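21 de septiembre de 2018. Statolis, demostraciones a mano con dos pinzas.

Tarea: pasar los mangos de la cesta a la mesa y volver a dejarlos. Llevamos 35 tomas guardadas y una anulada por pérdida de seguimiento. Las mordazas deben empezar abiertas y quietas; si no, el recorte automático falla.
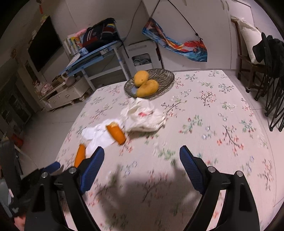 Shireen Moodley opina que cerramos demasiado deprisa y que la política aprenderá a golpear la fruta. Propone contar un segundo antes del agarre.

Probado en las 7 últimas: la curva de apertura sale más limpia. Pendiente recalibrar la pinza izquierda.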